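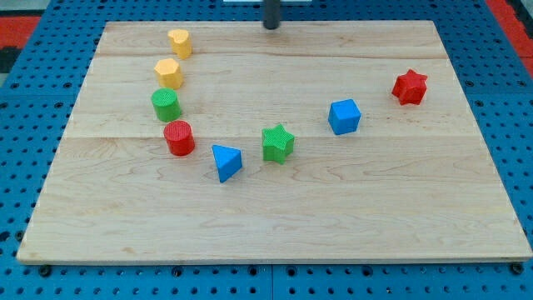 Les blocs de la tâche de tri, sur leur planche en érable.

Appel à participation : relire et éprouver nos règles de bonne pratique pour les tâches de manipulation sur table

Bonjour à toutes et à tous ! Je suis Zanele Van Wyk, je m'occupe des protocoles d'essai à l'atelier Skasix, à Uvville, et je cherche du monde pour un travail un peu ingrat mais que je trouve passionnant (je sais, je ne suis pas objective). On écrit un guide de bonne pratique pour les essais de manipulation robotique sur table, nom de code Yurt, et la deuxième version a besoin d'yeux neufs, de gens qui râlent et de gens qui mesurent.

D'où ça part ? La première version du guide tenait dans un fichier que je partageais avec deux labos amis. On avait en stock 1652 essais consignés à la main, et quand Lindiwe Shezi a voulu les reprendre pour comparer les bras entre eux, elle n'a pu en garder que 1453. Les autres, impossible de savoir quelle était la disposition de départ, ou bien la consigne avait changé en cours de route, ou bien quelqu'un avait écrit « réussi » sans dire selon quel critère. J'ai pris ça un peu pour moi, je dois dire. Depuis, on s'est mises à deux sur le sujet et on a décidé de faire les choses proprement.

La tâche qui nous sert de cobaye est toute bête en apparence : des blocs de couleur sur une planche en bois, un cube, des cylindres, des étoiles à cinq et à six pointes, un prisme triangulaire, un autre hexagonal, et ce fameux bloc jaune à lobes pour lequel chaque équipe a son petit nom. (Chez nous c'est « la fleur », chez d'autres « l'écrou mou ». Rien que ça, dans un journal d'essai, c'est déjà un problème de norme !) Il faut les désigner sans ambiguïté, les placer, les pousser, puis dire si c'est fait ou pas. Essayez d'écrire une règle que trois personnes appliquent de la même façon, vous verrez, on y passe l'après-midi.

Ce que je vous demanderai

Vous lirez le guide en entier, une fois, crayon en main. Ensuite vous l'appliquerez à une série de 20 essais, soit chez nous, soit sur votre propre installation si vous en avez une. Et enfin vous remplirez la fiche de retour, qui est longue, je préfère prévenir, mais où les cases « je n'ai pas compris » comptent autant que les autres.

Les points sur lesquels on se dispute encore, et où votre avis pèsera vraiment :

- La disposition de départ. Au hasard complet, tirée d'une liste, ou posée à la main avec photo de référence ? Lindiwe défend la liste, moi la photo.
- L'orientation des blocs. Un cube tourné de quelques degrés, est-ce la même disposition ? Et une étoile ?
- Le repère fixe. Le guide demande que la planche soit vissée ou bridée, et que sa position soit vérifiée avant chaque série. Je voudrais savoir si c'est tenable chez vous.
- Les joints et les reliefs de la surface. Une planche en plusieurs lames n'est pas un plan parfait, et le guide v1 n'en disait pas un mot.
- Le vocabulaire des consignes. « À gauche de l'étoile rouge » : la gauche de qui ? De l'opérateur, du bras, de la caméra ?
- La reprise en main. À quel moment a-t-on le droit d'arrêter un essai, et comment le note-t-on ensuite ?
- La position de repos de l'outil. Au-dessus de la planche ou en dehors ? Les deux écoles existent et elles ne s'aiment pas beaucoup.

Côté sécurité, ce n'est pas ouvert à la discussion : on ne met pas la main sur la planche tant que le bras est sous tension, l'arrêt d'urgence reste à portée de la personne qui note, et toute personne seule dans la salle fait de la lecture, pas des essais. Si ces règles vous semblent mal rédigées, dites-le. Si elles vous semblent exagérées, on en parlera autour d'un café, mais elles resteront.

Qui je cherche

Des technicien·nes d'essai, des doctorant·es, des enseignant·es en lycée pro ou en IUT, des gens de la qualité qui viennent d'un tout autre secteur - ceux-là, j'en voudrais vraiment plusieurs. La dernière fois, les meilleures remarques sont venues d'une personne qui rédigeait des procédures de laboratoire médical et qui n'avait jamais approché un bras. Pas besoin de savoir programmer. Il faut lire le français sans peine, avoir de la patience et supporter l'idée de refaire la même chose plusieurs fois de suite sans l'améliorer en douce (c'est le plus dur, croyez-moi).

En pratique

Les séances sur place se tiennent le lundi, à partir de 9 h, dans notre salle du bâtiment Ellthorpe, rez-de-chaussée, au fond du couloir. Comptez la journée, repas compris. À distance, vous avancez à votre rythme, la seule contrainte étant de rendre la fiche avant la fin avril. L'indemnité est de 291 euros par personne pour la participation complète, et les frais de train sont remboursés sur justificatif. Votre nom figurera dans les remerciements du guide, sauf si vous préférez rester discret·e.

Les retours sont anonymisés avant discussion. Lindiwe s'en charge et moi je ne vois que les textes, ce qui vous laisse toute liberté pour dire du mal de mes chapitres !

Pour candidater, envoyez-nous quelques lignes par le formulaire de contact de l'atelier, objet « Yurt relecture ». Pas de CV ni de lettre de motivation. Racontez-moi plutôt une consigne, une procédure ou une notice qui vous a rendu·e fou ou folle, et comment vous l'auriez écrite. Précisez aussi si vous venez sur place ou si vous travaillez à distance, et dans ce second cas, quel matériel vous avez sous la main.

Je réponds à tout le monde, parfois avec un peu de retard quand on est en pleine série.

Zanele Van Wyk
Atelier Skasix, Uvville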